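Laboratorio de Manipulación de Dundthorpe
Hilo: comparación de almohadillas para pinzas manuales de dos mordazas. Resumen de resultados para los grupos que siguen el proyecto Sistidport.

1/ Durante el mes de julio, el Laboratorio ha comparado dos juegos de almohadillas para la pinza manual de registro: el modelo Baird, de superficie lisa, y el modelo Briltden, de superficie ranurada. Publicamos los resultados principales en este hilo.

2/ La comparación comprende 1279 agarres válidos. Se descartaron 14 por pérdida de señal de la cámara de muñeca. Los agarres descartados no se repitieron y figuran en el registro con su código de incidencia.

3/ Las pruebas se realizaron en entornos domésticos, con el mobiliario y los objetos tal como se encontraban. El protocolo no permite despejar estanterías ni retirar manteles estampados. La iluminación fue la propia de cada estancia, también junto a ventanas.

4/ Categoría de objetos blandos: 539 agarres. Incluye peluches, calcetines, paños y bolsas de tela. Es la categoría en la que mayores diferencias se han observado entre los dos juegos.

Las almohadillas presionan el peluche por ambos lados, sobre la caja de cartón. La segunda pinza entra en la caja por la derecha.
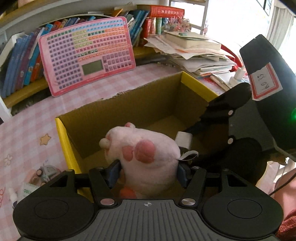 5/ Resultado en objetos blandos. El juego Baird requiere una apertura inicial mayor y tiende a desplazar el tejido antes de sujetarlo. El juego Briltden sujeta antes, pero retiene hilos y cintas en las ranuras – un inconveniente al soltar piezas con lazos o etiquetas.

6/ Resultado en objetos rígidos. No se aprecian diferencias relevantes en libros, botes y cajas pequeñas. En piezas muy delgadas, como tarjetas o sobres, ambos juegos obligan a una segunda aproximación con frecuencia.

7/ Trabajo con dos pinzas. Dentro de recipientes estrechos, el límite no lo marca la almohadilla, sino el ancho de las carcasas. Se recomienda que los operadores acuerden de antemano qué mano entra primero y por qué lado.

8/ Cámara. Los fondos muy claros alteran la exposición automática y dificultan la lectura del contacto. Desde el martes se trabaja con exposición fija, ajustada al inicio de cada sesión. El cambio afecta a los últimos 300 agarres, que se analizan por separado.

9/ Desgaste. Las almohadillas Baird se sustituyeron una vez durante la campaña. Las Briltden siguen en uso – con limpieza de ranuras al cierre de cada jornada.

10/ Decisión provisional: el Laboratorio adopta el juego Briltden para objetos blandos sin cintas y mantiene el Baird para el resto. La tabla de agarres y el protocolo pueden solicitarse por mensaje a esta cuenta, indicando el centro y el modelo de pinza utilizado.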